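March, bench notes, jewelry boxes

Picking up where I left off before lunch. We've got the sorting layout to settle for the Skosia boxes, and I want it written down while I still remember it, because Anatole Collet and I have already gone back and forth on it twice and I'm pretty sure we each think we won!

The order is 47 boxes, all the same model with the lift-out tray. Fetum sent the rings and chains in little bags, Jacquet sent everything else, and the labels don't match between the two. So for now I'm going by what the thing is and ignoring the part codes (sorry, Anatole). The tray comes out first, every time, and gets parked to the right of the box. If you try to load the bottom with the tray still in, you'll be fishing for small stuff with your fingernails.
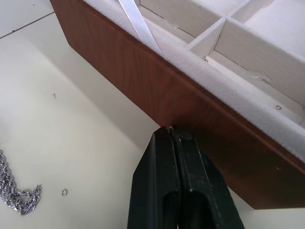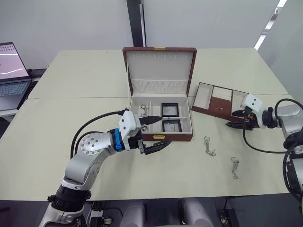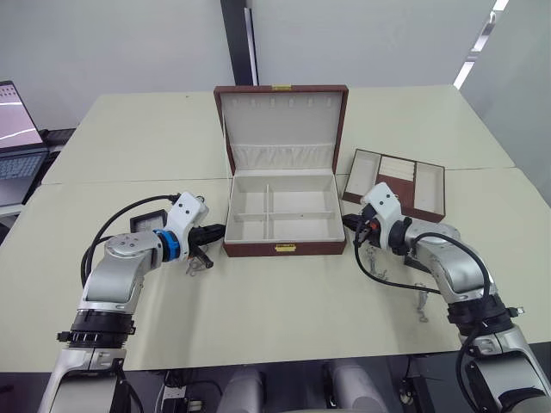
Rings are what we argued about most. Anatole wants them all up in the tray, and I get it, that's what a customer would do at home. But for checking the sets I like them down in the base, left side, where you can see three silver ones in a glance against that cream lining, with the two square display cases over on the right. The padded rolls in the tray can wait until the final pack. Bracelets stay out on the tabletop until last so the chains don't tangle, and I'd like to try hanging them from the little hooks inside the lid, the row of six above the gathered pocket. Not sure the hooks will take a heavier chain. To try tomorrow.

Other thing: lint. The lining grabs every little scrap and holds on to it, so please check along the seams and in the corners with the bench lamp down low. Soft brush first, then tape. Don't use the blue tape from the Lulemel job, it leaves fuzz of its own. I've ordered 200 small zip bags for stray jump rings, and until they get here use the lidded cup by the scale.

Still need from Jacquet: 2 spare trays and an answer about the clasps.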